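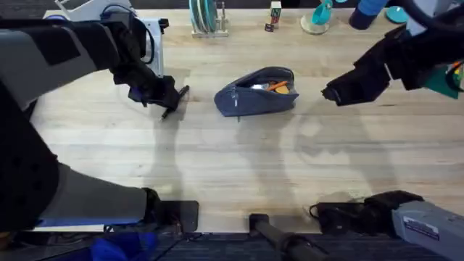
4. Labelling and first wash

Do this before the Falley liner goes in the tub. Once it's in you can't get at the back tag without pulling the whole thing out again.

4.1 Find the white tag on the short side. Write your name and the colour code from the box lid. Laundry marker or any permanent one. Ballpoint washes out.

4.2 Let the ink dry ten minutes. Don't stack liners tag to tag while you wait.

4.3 Cold wash, gentle, spin no higher than 800. If your machine only has 600, fine – just takes longer to dry.

4.4 Line dry. Shade if you can, the grey fades quicker than the other colours.

Note: the first wash sheds a lot of fluff. Clean the filter after. Second wash is much better.

CAUTION: no fabric softener. It coats the fibres and the liner stops soaking anything up. If you've already used it, run two plain washes with no powder and try again.

CAUTION: no tumble dryer, not even on low. The backing cracks.

5. Fitting

5.1 Lay the liner in the tub, tag at the drain end.

5.2 Push the four corners down first, then teh long sides. Corners should sit flat.

5.3 Clip the rim. Start in the middle and work out both ways. Clips go on with the hook facing outward.

5.4 Leave it 72 hours before adding any weight. It creases for good if you rush this bit.

If a corner keeps popping up, the liner is probaly turned the wrong way. Short side goes to the drain. Still popping – check the size on the box. Part 237 is for the small tub only and won't stretch to the large.

Spare clips: ask for Flurina Lehner at the Bavby counter, mornings are best. Bring an old clip, there are two widths.

Storage over winter, see section 7.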